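Greengrocer

A greengrocer is a person or a shop that sells mainly fresh fruit and vegetables. The trade is older than the shop. In many towns it began with growers who brought their harvest to a street market and later rented a room near it. Some shops also sell eggs, dried beans and flowers.

Display

Goods are usually shown without packaging, in trays or bins which slope toward the buyer. Potatoes and beans often stand side by side.
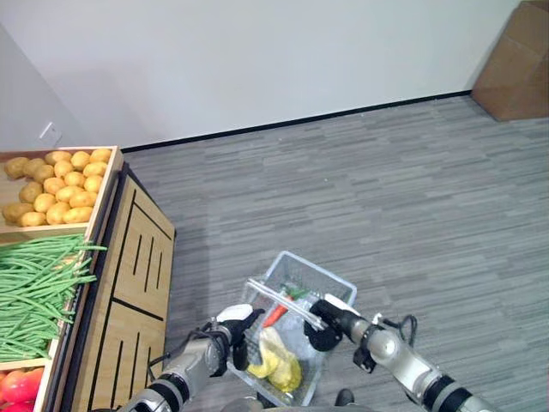 Britta Hollmann writes that the slope matters less than the depth, and that a deep bin hides the damage at the bottom until it is too late to sell anything.

Peda, a chain of 30 shops, gives its staff a written plan for each season. Independent shops mostly decide in the morning, after the delivery has arrived.

Fruit and ripening

Mangoes and pears continue to ripen after they are picked, so the grocer buys them at different stages. Ripe fruit is sold first, often at a lower price in the evening.

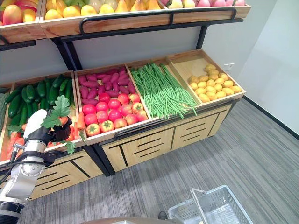

According to Agnes Torvik, customers should be asked on which day they want to eat the fruit, a question she considers the oldest service of the trade.

Roots and cucumbers

Carrots with leaves lose water faster than carrots without them. Cucumbers suffer from strong cold and are kept apart from the coolest storage.
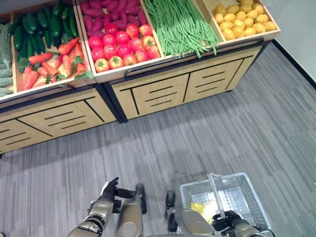
One reader of the trade paper Florkano objected that small shops have only one cold room, and that advice about separate temperatures is written for wholesalers.

Decline and return

Supermarkets took over much of the trade. The town of Malia had three greengrocers left when the cooperative Nyaga opened a shop there in August. It has almost 900 members, who pay a yearly fee and receive a discount.

See also: Market garden, Street market, Wholesale produce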